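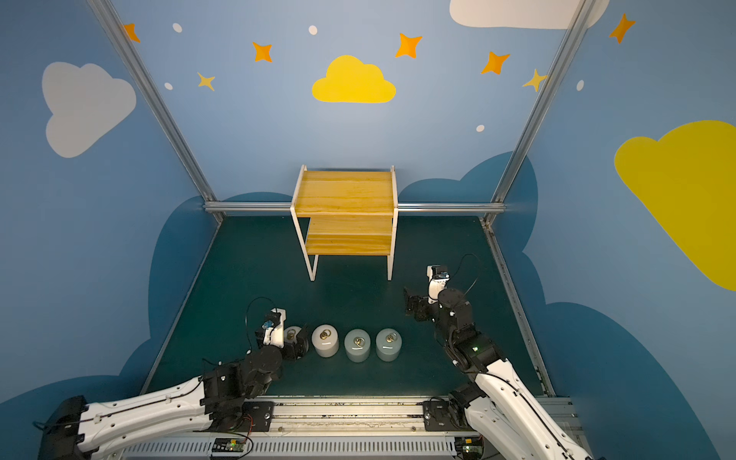

Müzeyyen Karaca wrote after her first night with Norkedine that she had gone down for a bit of copper, met a river where there had never been a river, and spent the rest of the evening building a boat underground. She wanted to know if it was a bug. It's the main feature.

Norkedine is a cave mod. It replaces the usual holes in the ground with connected systems that have water in them, and the water goes somewhere. Rain on the surface raises the levels below. Leave a tunnel open beside a stream in a wet month and you'll own a pond with your furnace in it.

What you get

871 hand-built chamber pieces, joined differently in every world
Underground rivers that follow the slope of the rock
Drips, echoes and one very distant splash we have been asked to remove (no)
Up to 157 blocks of extra depth, if your computer is feeling brave

Rock comes in layers, and each behaves in its own way. Chalk crumbles. Slate splits along a line. Uysal, the purple one, hums quietly when you're near a drop, and players tend to notice this on the way down.

Bats are unchanged. Yamuna Devadiga did the sound and had strong views about the bats, so they have been left alone.

Installing

Put the file in your mods folder along with Totcombe, our shared library, and start a new world. Old worlds will load, but only unexplored ground gets the new caves, and the join looks like a badly hung door. Back up first — the river doesn't care whose house it is.

Servers need both files too. Flooding can be switched off in the settings under "water_moves", at which point you'll have some very pretty dry caves and we'll say nothing.

Known problems

Minecarts float. Boats sometimes get stuck in Drorkalwood roots if you have our tree pack as well. Sheep find their way down there and we have no idea how.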